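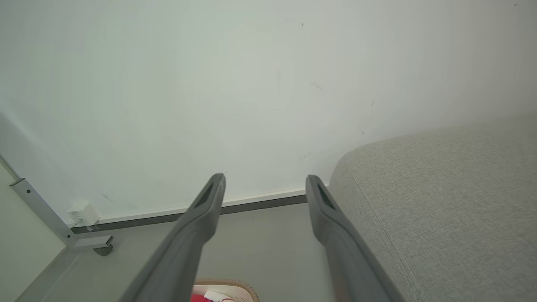

Household Robotics Project Team - Drondcombe Polytechnic, School of Engineering

Can it do the chores yet? Final report, Kojo Ackah and Sun-ja Yeon

Short answer, some of them, slowly. Longer answer below. Word limit was 3000 for the full version, this is the cut down one for the team page.

What we set out to do

Everyone has seen the clips of robots folding towels. We wanted to know what happens in an ordinary lounge room with a sofa and a basket on the floor, no lab bench, no coloured tape. The chores we picked: take items out of a basket, put items back in, wipe a low table, carry a cup from one end of the room to the other. Nothing fancy. Stuff a ten year old gets nagged to do.

Setup

Arm on a mobile base, two-finger gripper, wrist camera. Control software was Lencho, planning on top of that was our own code (messy, sorry to whoever inherits it). Grasp model is called Dirkatetti, trained by last year's group and retuned by us over September. The wrist camera looks out between the fingers so you get a good veiw of whatever is straight ahead and not much of what's beside you. That matters later.

We logged 3742 grasp attempts. 3039 of those counted, the rest got thrown out because of logging faults or someone hitting the stop button. Should have fixed the logger first. Lesson learnt.

What worked

Rigid things. Cups, boxes, a remote. Once the arm was lined up it mostly just did it. Carrying the cup was the best of the lot, Sun-ja had it going end to end by the second week.

Putting things back in a basket is easier than taking them out. Obvious in hindsight - you only have to be over the opening and let go.

What didn't

Cloth. Fingers close, grab two layers instead of one, or a corner, and the whole lot comes up. Or the tips slide over the top and come back with nothing. A basket is worse again because the rim gets in the way of a low approach, so you have to come in from above and the fingers block part of what you're trying to see.

Pale rooms. White wall, light grey floor, light grey sofa. Depth estimates near the sofa arm wandered all over the place. A bright red item in the basket was found far more reliably than white stuff next to it. We didn't plan to test colour at all but it ended up being a decent chunk of the discussion.

Thin furniture legs and plugs. The base planner treated an angled metal leg as clear floor more than once. Kojo added a keep-out strip along the baseboards and that sorted most of it, but then the robot won't go near anything dropped against the wall. Not really a fix.

Wiping. Skip it. We ran out of time and the arm pressed too hard.

Speed

Worst case for one item out of the basket was 18 minutes, including retries and a replan. A person wouldn't even notice doing it. We think speed is the real barrier for shop floors too. Jinico let us visit their stockroom one Saturday and the staff there were polite about it but you could tell. They restock a shelf in the time our arm takes to look at it.

So, can it?

Picking up hard objects in a tidy room, yes, with someone nearby. Laundry, no. Shop work, maybe overnight when there's no rush and every item is a box.

If we had another semester

- second camera, fixed, looking down from the side
- softer control for wiping
- more cloth data, especially white on white
- fix the logger!!

Code and raw logs are on the team drive, ask Kojo for access. Appendix B is missing a table, we know, Sun-ja is reuploading it.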